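Packing a Snack Parcel for Long-Distance Mail
Clarnance Shipping Notes
Last updated Tuesday, January 19, 2021

This page covers individually wrapped, shelf-stable snacks sent in a single corrugated carton. It does not cover chocolate in warm weather, glass jars, or anything that needs refrigeration. Rules on food differ by destination, so read the customs page of the receiving country's postal service before buying anything.

What you need

One new single-wall carton, long side no more than 43 cm
Packing tape, 2 inches wide, and a dispenser
Resealable bags, gallon size
Kraft paper for fill
Kitchen or postal scale
Permanent marker
Printed address label, plus a second copy for the inside

The instructions assume the Peten medium carton, which folds flat and has a full-overlap bottom. The Trernari carton of the same size also works, but its flaps meet at the center without overlapping, so the bottom needs two extra strips of tape.

Step 1. Sort by what the food can stand

Lay everything out on a clean, dry surface and divide it into rigid, flexible, and crushable. Rigid items are tins and hard plastic tubs. Flexible items are jerky, dried fruit, gummies, and anything else that bends and recovers. Crushable items are chips, crackers, wafers, and soft baked goods.

Set aside anything without an ingredient list on its own wrapper. Snacks sold in an outer bag are often labeled only on that bag. If you break up a multipack, cut out the printed panel and send it along with the pieces. 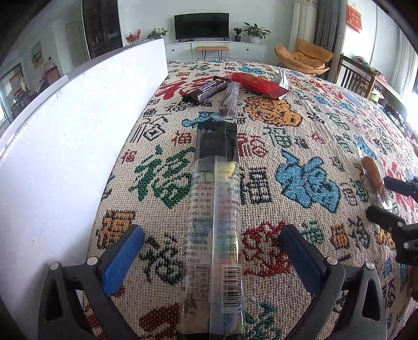
Step 2. Check dates and seals

Find the date on each item. Chinese packages generally print year, month, day in that order, and many give a production date with the shelf life stated separately in days or months. Add the two to get the last usable date. Leave out anything that will expire within 6 weeks of mailing. Surface mail can use up most of that time, and parcels sent in December can use up all of it.

Press each wrapper gently between two fingers. A sealed pouch holds its air and pushes back. One that goes slack under light pressure has a leak, usually at the end seal, and should be eaten at home. Do not tape over a leaking seal.

Soft baked goods have the shortest shelf life of anything on this page. Buy them last and pack them the day you mail.

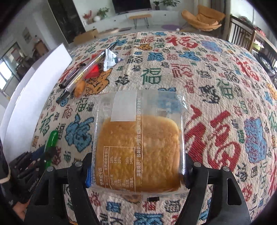
If the same item is available in a larger size, the small one still travels better. A tear in a single-serving wrapper costs you one serving, and small packages fill a carton with fewer gaps.

Step 3. Bag in groups

Place flexible items in a resealable bag until it is about two-thirds full, press out the loose air, and close it. Do the same for crushable items, but leave the air in. Keep strong-smelling foods (dried fish, durian, spiced tofu) in a bag of their own, and put that bag inside a second one. Write the contents on the outside with the marker.

Step 4. Weigh and plan the load

Weigh the empty carton, then each bag. Many small-parcel rates step up at 1000 g, and the tape, paper, and label count toward the total. Allow 40 g for these. If you are slightly over, remove one rigid item before you touch the others. Tins contribute the most weight for the least food.

Write the weights down now. The customs form will ask for them line by line.

Step 5. Fill the carton

1. Tape the bottom seam with three strips, the outer two overlapping the center strip by half.
2. Crumple kraft paper into a layer one inch deep.
3. Put rigid items flat against the bottom.
4. Add flexible bags, working from the corners toward the middle.
5. Stand crushable bags upright on top. 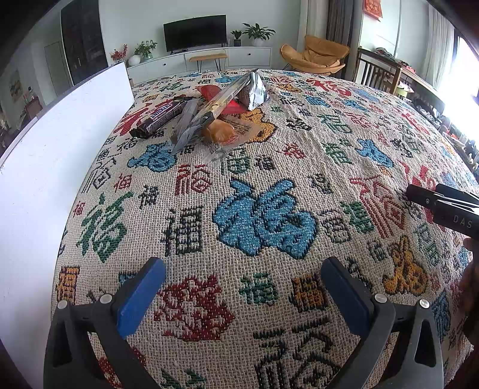 6. Fill the remaining space with paper until the flaps close with slight resistance.
7. Lay the second address label on top, face up.
8. Close and shake the carton once. If anything shifts, open it and add paper.

The Ferraro air pillows sold next to the cartons are acceptable as fill for ground service. For air service use paper only.

Step 6. Complete the form and seal

List each kind of food on its own line, in plain words: "rice crackers, packaged," not "snacks" or "gifts." Give quantity, net weight, and value. Declare what you paid, including for items bought on sale. Attach receipts only if the destination asks for them.

Seal the top the same way as the bottom. Put the address label on the largest face, clear of the seams, and do not cover a thermal-printed barcode with tape.

Common faults

Carton bulges at the center: overfilled. Take out one flexible bag and refill with paper.
Corners collapse: too little fill at the edges, or a reused carton.
Parcel returned for an incomplete form: usually a missing net weight or a group description. Correct the line and print a new form. Handwritten changes are often refused.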